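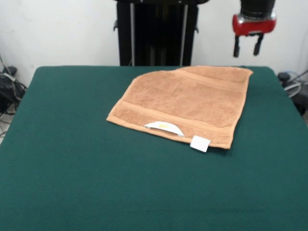
Towel folding is the job most people ask us for first, and it is still the hardest one on the Talix bench unit's list. A machine that bolts one hard part to another knows where every edge is before it starts. A towel has no fixed shape. With a folded peach-orange towel lying at an angle on green felt, the arm has to work out which side is the hem, whether a clipped corner is folded under or just creased, and whether the white tag at the bottom edge is part of the cloth. A person does all that without looking twice.

Talix is a single-arm folding and sorting unit from Drerkton, sold for laundries, motels and care homes. It is also sold to households, though we suggest reading the next two sections before ordering one for home.

What it can do now

Folds flat cotton items up to bath towel size, laid out singly on the bench.
Sorts folded items into piles by size or colour.
Turns a folded towel so the hem faces the front of the pile.
Sets aside anything it can't identify and carries on with the next item.

A standard bath towel takes almost 4 minutes from flat to folded. That is slow. Someone in a motel laundry will do the same towel in a few seconds, and we don't pretend otherwise. The unit earns its place on quiet shifts, when it can be left to work through a stack laid out for it with the optional feeder tray.

What it can't do yet

Take items out of a dryer or basket. A heap of washing is a much harder problem than one towel on a bench.
Fitted sheets, doona covers, socks, and anything with buttons or a zip.
Damp items. The cloth clings to itself and the second fold slips.
Ironing, hanging or putting away.

Paper labels and sewn-in care tags can also cause trouble. The arm will sometimes pinch a tag instead of the hem and lift the towel crooked. The January software update made this less common but didn't fix it. Cut off shop labels before the first wash, as you probably would anyway.

Bench surface

The unit is supplied with a felt bench cover. Felt holds the bottom layer still while the top layer is pulled across, and a plain dark colour helps the arm find the edge of pale cloth. If most of your linen is dark green or navy, ask for the light grey cover when you order. Bare laminate or stainless steel will work for sorting but not for folding.

Specifications

Fingers: two, parallel, replaceable
Largest single item: 7 kg
Clear space needed behind bench: 40 cm
Arm and column height above bench: 235 cm
Power: standard household outlet
Noise: quieter than a domestic dryer

Which model

The standard Talix suits a bench against a wall. The Figueiredo column kit is for rooms where the wall won't take a bracket - it stands on the floor behind the bench and needs no drilling. Vakgate finger pads are softer and better on terry towelling, but they wear faster and cost more to replace. Order a spare set.

Trial units are available to commercial laundries. Bring your own linen, including the awkward pieces, and keep a note of what the arm puts aside.

Page updated 5 May 2026. Prices on request.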